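Search the guide Type a word or section number Go

Section 4. Setting Up the Simulated Wrist Camera Bench

Welcome back, and thank you for getting through the install section, which I know is a slog. By now you should have Trurner running on your machine and the Brenia asset pack unpacked beside it. In this section we'll build the bench we use for the Barbier study, which asks a fairly simple question: if you train a grasping policy entirely on rendered wrist camera views, and you shuffle the surface textures while you do it, how well does that policy cope with objects and tabletops it has never met? You don't need to have read the study to follow along, although a few of the settings will make more sense if you have.

Set aside a quiet afternoon if you can. The steps are short, but a couple of them involve waiting while things render, and it's much nicer to wait with a cup of coffee than with a meeting coming up. Last revised 10/23/25.

4.1 What you should have before you start

You'll want the following in place:

- Trurner installed and opening without warnings
- The Brenia asset pack, with its textures folder and its objects folder side by side
- An empty project folder with plenty of disk space
- The Rorstead arm profile, which comes with the asset pack and lives in the folder called arms

Note: If you moved the asset pack after unpacking it, open the Paths panel and point Trurner at the new place. The program will happily start without the textures and give you a plain white bench, and a policy trained on plain white benches is no use to anyone in this study.

4.2 Loading the bench

1. Open Trurner and choose New Bench from the first menu.

2. Give the bench a name you'll recognize later. I put the texture set and the seed in mine, and I have been grateful for that habit many times over.

3. In the Arm box, choose Rorstead. The arm will load in its resting pose, folded back over its base.

4. In the Surface box, choose Shuffled. Trurner will pick a tabletop texture from the Brenia set each time an episode begins.

5. In the Objects box, tick Shuffled Materials as well. This is a separate switch from the one in step 4, and it is easy to miss – I missed it for the better part of a week when we first wrote the study up, and had to run everything again.

6. Press Build and wait for the progress bar to finish.

Caution: Don't change the arm profile after you've pressed Build. The camera is attached to the arm during the build, and swapping arms afterward leaves the camera floating where the old wrist used to be. If you need a different arm, start a new bench.

4.3 Placing the wrist camera

The placement of the camera matters a good deal more than people expect when they first come to this work. We want a view that looks out past the fingers toward whatever is being reached for, and we want it to include a bit of the gripper itself, so that the policy has a fixed landmark to judge distances by.

1. Select the arm and open the Wrist tab.

2. Click Add Camera. A small marker will show up on the wrist link.

3. Drag the marker back until the finger housings come into the lower part of the preview. You can also type an offset of 40 in the Back box, which is the value we used for all the runs in the study. The units are millimeters.

4. Leave the tilt at its default for now. We'll come back to it in 4.5.

5. Click Lock. The marker changes from hollow to solid when the camera is fixed to the wrist.

Note: The gripper body will hide part of the view. Please leave it that way. A real wrist camera has its view blocked by the hand in much the same fashion, and a policy that has learned with a perfectly clear view tends to be badly confused the first time a real gripper gets in the way. We tried hiding the hand in an early set of runs, and the transfer results were the poorest we recorded.

4.4 Setting the episode counts

An episode is a single attempt, starting with the arm at rest and ending when the object is lifted or the time runs out. The counts below are the ones from the Barbier study. You're welcome to use smaller ones while you get comfortable, and I'd encourage it.

1. Open the Episodes panel.

2. Set Training to 700.

3. Set Held Out to 120. These episodes use textures and objects that never appear in training, and they are the ones the headline result is based on.

4. Set Step Limit to 400. An episode that reaches the limit without a lift is scored as a miss.

5. Choose a seed and write it down somewhere outside the program. Trurner saves the seed with the bench, but if a bench file gets damaged your notes will be all you have.

Caution: Never let an episode move from the held out group into the training group, even for a quick test. Trurner will allow it if you drag one across by hand, and it won't warn you. Once that has happened the whole comparison has to be thrown away and started over, and I'm afraid there is no gentle way of fixing it.

4.5 Adjusting tilt and checking exposure

1. In the preview, press Step a few times so that the arm moves down from its resting pose toward the bench.

2. Watch the object as the hand comes closer. If it slides out past the top of the preview while the hand is still well above the table, tilt the camera up a little. If you can see a great deal of empty tabletop and hardly any gripper, tilt it down.

3. Open the Light tab and choose Soft. The Hard setting makes dramatic shadows, which are lovely to look at, but we kept them for a separate set of runs.

4. Step through several different seeds and check that nothing is washed out to pure white. Bright patches on rough or shiny materials are fine as long as you can still make out the texture around them.

5. Save the bench.

Note: Some texture pairings look very odd. You may well get fruit skin on a bowl or brushed metal where you'd expect cloth. The strangeness is intended, and you shouldn't reroll a seed only because it looks silly. In our runs, the policies trained on the widest mix of materials did best on the held out episodes, and the ones trained on tidy, sensible pairings fell behind as soon as the tabletop changed. Our reading is that the sensible pairings let the policy lean on color and grain to decide where an object ended, and that the odd ones pushed it toward outlines. It's a reading, mind you, and we'd be glad to see someone test it properly.

4.6 If something goes wrong

The preview is completely black. Check that the Light tab isn't set to None, and then check that the camera marker is outside the wrist link. A camera buried inside the wrist sees only the inside of the wrist.

The preview shows the arm from far away. You're looking through the bench camera. Click the small arrow beside the preview and choose Wrist.

Every episode has the same tabletop. Go back to 4.2 and look at step 4. If Shuffled is selected and the tabletop still won't change, the seed has most likely been pinned. Open Episodes and clear the Pin box.

Objects sink into the table. The collision shapes haven't loaded. Close the bench, open it again, and give it a moment before you press Step.

4.7 Checking a close-in view before you train

The last job before training is to check one view with the hand near the objects, because close-in views are where most set-up mistakes show themselves. Step an episode until the gripper is down among the things on the bench, pause it, and compare the general arrangement of your preview with the view at the end of this section, keeping in mind that your own textures and objects will differ. Look at the bottom first: the flat charcoal band should run the full width with a straight top edge, and the black gripper piece should sit just above it, with its two small lighter gray blocks and a narrow gap between them. Then look at how the nearer things overlap the farther ones. The green dome covers the lower left part of the gray panel and hides the middle of its ring pattern, and its bright rim passes in front of the left gray block, so this is a good view for checking that your layers are drawn in the right order. Overlap like that is hard on a policy, and we kept such views in the training set on purpose. Don't worry if the rings on a panel look faceted when you were expecting smooth circles. When you're happy with the view, save the bench once more, close the preview to free up memory, and go on to Section 5, where we start the first training run.
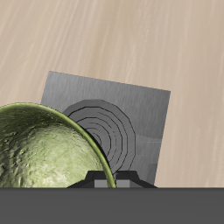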